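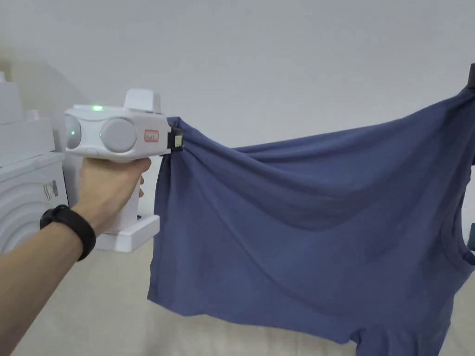

Una camiseta azul, estirada de lado a lado.

Por la redacción de Forum - Martes

Doblar camisetas me parece una pérdida de tiempo, y lo digo con casi 64 en el armario. Estirarlas bien, eso sí - dos tirones de lado a lado y se va media arruga. ¿Pero luego el rectángulo perfecto? ¡Si dura 3 minutos en el cajón! Yo las cuelgo y tan contenta.

Relacionado
- Perchas Grundis: ¿valen la pena?
- El cajón de los calcetines

© Forum | Contacto | Volver arriba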